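Visit to the Dimetby workshop, August
By Kiều Quan

We got to Dimetby just after the morning break and were taken straight through to the back room, where Kestix keeps the one arm it uses for trying out grippers. Feng-yi Huang looks after it. She had set aside an hour for us and most of that went on the fingers, as they take most of her time too.

The arm runs from a controller under the bench. Every shift starts with the same check: home the arm, open and close the gripper 12 times, then look at the pads through the wrist camera before anything is picked up. Huang does the looking herself. The software gives a grip force reading but it says little about the state of a pad.

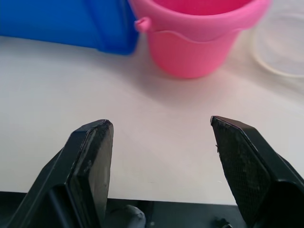 The gripper open, seen from the wrist camera. The right pad has the crosshatched grip surface, the left one is smooth.

Both pads show wear. The left has a chip at its top corner, and the right is dusty, with small frayed bits along the upper edge. Huang's rule is to brush the textured pads daily and change any pad once the damage reaches the part that touches the object. Her spares come from Stokier in packs of 5. She told us a change takes her 3 minutes a side, plus the time to set the closing position again — the step new people tend to skip.

She writes each change in a paper logbook, with the date and which finger it was. We asked whether a spreadsheet would be easier. She said the book stays by the arm and the laptop doesn't.

We left at noon, with the Ung site still to see after lunch.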